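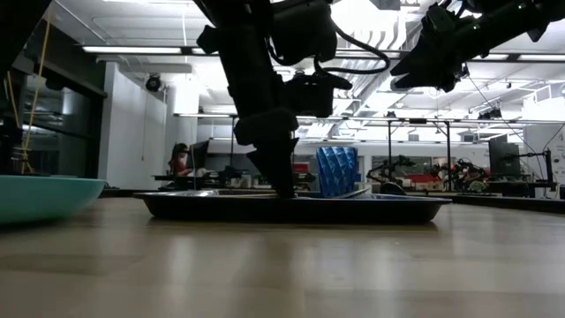
Getau 烟熏小麦啤酒

Getau 烟熏小麦啤酒（当地人简称“Getau”，镇名与酒名不作区分，问路时偶有误会）是一种上层发酵的低度啤酒，原产于 Voyle 河谷上游的 Getau 镇。酒体呈浑浊的浅琥珀色，带烟熏味和明显的乳酸酸味，苦味很轻。初次饮用者常拿它同火腿、醋泡黄瓜或下过雨的篝火相比，镇上的酿酒人对前两种说法尚能接受。

名称

“Getau”一词的来源有两种解释。较流行的一种认为它出自方言中表示“浅滩”的词，镇子确实位于 Voyle 河一处可以涉水而过的地方。另一种认为它源于“再来一点”，该说法最早见于镇上一家酒馆的菜单背面，此后被多种旅游手册转引，如今引用次数已经超过前一种解释。

邻近的 Rutov 镇出产一种工艺几乎相同的啤酒，称为 Rutov 啤酒。两镇均认为对方的酒是仿制品。外地品酒者在蒙眼测试中通常分不出两者，本地品酒者则拒绝参加蒙眼测试。

历史

有关这种啤酒的最早文字记录出自 1408 年的一份磨坊租约。租约规定，承租人除缴纳谷物外，每年还须向地主交付“熏麦所酿之酒，以能饮者为限”。后半句引起过不少讨论。一派学者据此推断当时已经有了质量标准，另一派认为地主此前吃过亏。

早期的烟熏味属于无奈之举。河谷春季潮湿，麦芽无法晾干，只能架在柴火上烘烤，烟气随之渗入。邻近地区改用间接加热的烘干窑以后，烟熏味啤酒在多数地方很快消失。Getau 镇迟迟没有更换设备，镇志中给出的理由是“尊重传统”，同一时期的账簿中则记有一笔修窑款，后来挪去修了钟楼。
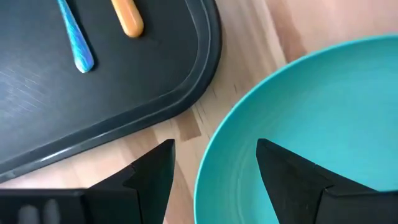

酿造规模最大时，镇上有 12 家酿坊，大多设在住宅后院，轮流使用一口公用的煮麦汁铜锅。轮值次序写在锅旁的木板上，木板现藏镇博物馆，上面有三处被刮去重写的痕迹。铜锅本身没有保存下来，两镇对它的下落各有说法，Getau 方面的说法里有一辆 Rutov 的马车。

铁路通到河谷后，外地的淡色拉格以更低的价格进入当地酒馆，酿坊陆续关闭。最后一家停产后，这种啤酒有过一段空白期，其间只有少数家庭自酿。复兴始于一次家酿比赛，参赛酒中有一款按祖母口述的配方制作，获得第二名。第一名是一款樱桃啤酒，没有人复兴它。

原料与工艺

传统配方使用小麦芽和大麦芽，小麦芽占多数。只有大麦芽经过烟熏，燃料为山毛榉木，部分酿坊会掺入少量苹果木。掺苹果木是否合乎传统存在争议，争议的激烈程度与其对味道的影响不成比例。

糖化采用逐步升温的办法。麦汁煮沸时间较短，酒花用量很低，仅用于防腐和满足税务上对“啤酒”一词的定义。乳酸菌在煮沸前加入，麦汁在温热状态下静置一夜，酸度合适后再行煮沸，随后投入上层发酵酵母。老派酿酒人不测酸度，凭一勺麦汁的味道判断，勺子的形状也有讲究，外人不得借用。

主发酵完成后，酒液装瓶继续发酵，因此瓶底有酵母沉淀。倒酒时是否把沉淀一并倒出，取决于饮酒者来自河的哪一岸。左岸居民先把瓶子平放在桌上滚几圈，令沉淀悬浮；右岸居民则小心倒出清液，并对左岸的做法发表评论。
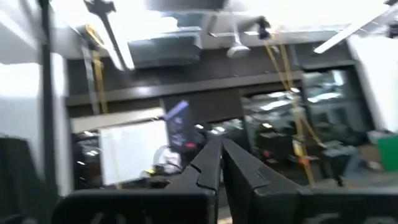 图：深灰色夹爪，两指指尖几乎相触。

风味特征

香气以柴烟为主，其次是面包皮、酸奶和少许丁香。入口先酸后烟，收口干爽，二氧化碳含量较高。酒精度偏低，当地传统上将其列为劳作时的饮料，收割季节按罐分发。有记录显示，收割效率在午后有所下降，记录者把原因归于天气。

陈放对这种啤酒帮助不大。烟味会随时间减弱，酸味则会增强，放得过久的瓶子在当地另有用途，主要是拌沙拉和除水垢。收藏者仍会囤积特定年份的酒，并在论坛上互相询问是否到了可以打开的时候，得到的回答一般是“再等等”。

饮用方式

传统酒杯为直筒矮杯，厚壁，无柄。酒馆里常附送一小杯糖浆，供怕酸的客人自行添加，口味有覆盆子和车叶草两种。向侍者索要糖浆在 Getau 不算失礼，但端上来的速度会慢一些。在 Rutov，糖浆直接加在杯中，两镇关系的许多细节都可以由此得到理解。

佐餐方面，常见搭配为土豆饼、腌鱼和一种半硬的山羊奶酪。配甜点的尝试多半失败，唯一获得认可的是李子蛋糕，而李子蛋糕在当地被认为与任何东西都相配。 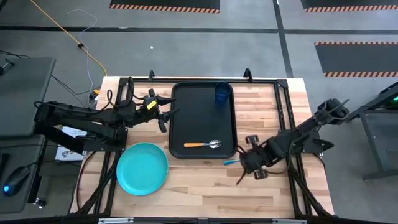 啤酒节

每年 8 月，Getau 镇举办为期三天的啤酒节，开桶仪式定在上午 11 时。时间选得较早，起因是某一年定在下午，到场者等候期间已喝完了隔壁摊位的存货，仪式改为开一桶苹果汁。近年的一届共有 123 款啤酒参展，其中符合“Getau 烟熏小麦啤酒”定义的不到一半，其余包括几款加了咖啡的、一款加了海盐焦糖的，以及一款无法归类、最后放在问讯处旁边供人自取的。

节日的固定项目是滚桶赛，赛道长 100 米，略有上坡。桶内装水。早年桶内装酒，规则修改的经过在镇志中占了两页。Rutov 代表队多次夺冠，Getau 方面曾就对方所用桶箍的宽度提出异议，并为此购置了一把卡尺，卡尺如今在颁奖礼上一并展示。

产地保护

Getau 镇曾申请将该名称登记为受保护的产地名称，规定只有以 Voyle 河谷的水酿造、在镇界以内装瓶的产品方可使用。Rutov 提出反对，理由是河水先流经 Rutov。此后的水文调查证实情况如此，申请书中“上游纯净水源”一节随之删去。现行的折中方案允许两镇各自使用自己的镇名，标签上须注明“Voyle 河谷”，字号由双方商定，任何一方不得大于另一方。

河谷以外也有仿制者。知名度较高的是 Skiturville 的一家小型酒厂，该厂以“Getau 风格”为名推出季节酒，改用泥煤熏制的麦芽，成品烟味极重。Getau 的酿酒人受邀品尝后写了一封措辞客气的回信，赞扬了瓶子。这款酒在 Skiturville 销路不错，后来推出过加强版，酒标上印有那封回信的节选，节选部分为“印象深刻”。

家庭酿造

家酿爱好者仿制这种啤酒的主要困难在于乳酸发酵阶段的保温。常见办法是用毛毯包裹煮锅，或将其放入关闭的烤箱，只开照明灯。后一种办法要求家中其他成员知情，相关论坛上有一个长期置顶的帖子，专门收集烤箱被人预热后的经历。

烟熏麦芽的比例同样容易出错。多数配方建议初学者从总量的两成起步，初学者多从五成起步。五成配方酿出的酒可以炖肉。

参见

烟熏啤酒
酸小麦啤酒
瓶内发酵
Voyle 河谷饮食
Rutov 啤酒（Getau 镇志版本）
Rutov 啤酒（Rutov 镇志版本）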